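Workshop lighting

Workshop lighting is the provision of artificial and natural light in rooms used for manual work, assembly, repair and light manufacturing. 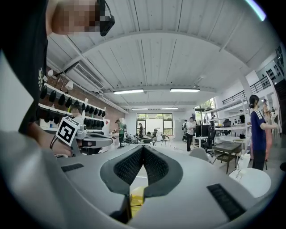 According to one reader of an earlier version of this article, the subject is too often reduced to a single lux figure, when uniformity and glare cause at least as many complaints on the floor. The point is a fair one, and both are treated separately in what follows.

Terms

Illuminance is the quantity of light falling on a surface, measured in lux. Luminance is the light leaving a surface in a given direction, and is closer to what the eye perceives as brightness. Luminous flux, in lumens, describes the total output of a lamp. The three are commonly confused in purchasing documents, where a lamp's output in lumens is quoted as though it settled how bright a bench will be.

Illuminance on the working plane depends on the output of the fittings, their mounting height and spacing, the reflectance of the room surfaces and the condition of the lamps. The working plane is normally taken at bench height. For floor work, such as crating or the servicing of low machinery, a second calculation is made near floor level.

Fluorescent fittings

Linear fluorescent tubes were the standard source in small and medium workshops through the second half of the twentieth century, and many remain in service. The tube is a low-pressure mercury discharge lamp with a phosphor coating on the inner wall. Older installations use a magnetic ballast and a replaceable starter. Later ones use an electronic ballast, which runs the tube at high frequency and largely removes visible flicker.

Tubes lose output as the phosphor ages and the ends blacken. In maintained installations they are replaced as a group, together with cleaning of the diffusers, and spent tubes are kept apart from general rubbish on account of their mercury content.

Arrangement

Fittings are usually hung in parallel rows. Where benches have a fixed position, rows are set parallel to the line of sight and slightly to either side of the worker, so that reflections from polished metal or varnish fall away from the eyes. A row placed directly behind the worker throws the shadow of the head and shoulders on the task.

Ceiling colour has a marked effect. A white or pale ceiling returns a large share of upward light and softens shadows – dark ceilings absorb it and leave the fittings standing out as separate bright patches. Corrugated sheet behaves much like a flat surface of the same colour, although dust collects in the profile and is awkward to remove. Exposed beams may block part of the output where fittings are mounted above their lower edge.

Task lighting

General lighting is supplemented at the bench where the work involves small parts, fine marking or the judging of colour. The Sterkmont joinery works, often cited in training notes on the subject, adopted a level of 600 lux at its finishing benches and kept a lower general level in the aisles. At the Arboleda repair depot each bench was given 2 adjustable lamps, one to either side, to fill the shadow cast by the hand holding the tool.

Colour rendering is expressed as an index with a maximum of 100. The Druveo specification, written for paint and trim shops, called for a minimum of 90. Lower values are tolerated in storage areas.

Flicker and moving machinery

Lamps on magnetic ballasts pulse at twice the mains frequency. Under such light a rotating spindle or saw blade can appear slow or stationary, a phenomenon known as the stroboscopic effect. Remedies include spreading adjacent fittings across different phases of the supply, fitting electronic ballasts, or adding a local lamp of another type at the machine.

Conversion to LED

Replacement of fluorescent tubes by light-emitting diodes is done either by changing the whole fitting or by installing LED tubes in the existing body. The second method may require rewiring to bypass the ballast, and the fitting must then be labelled to prevent a fluorescent tube being put back in. LED tubes tend to emit mainly downwards, so a room converted in this way may have a darker ceiling and upper walls even where bench illuminance is unchanged. The Turkel plant recorded this effect in 7 of its bays and later added uplights.

See also: Daylighting; Glare; Electrical ballast; Colour temperature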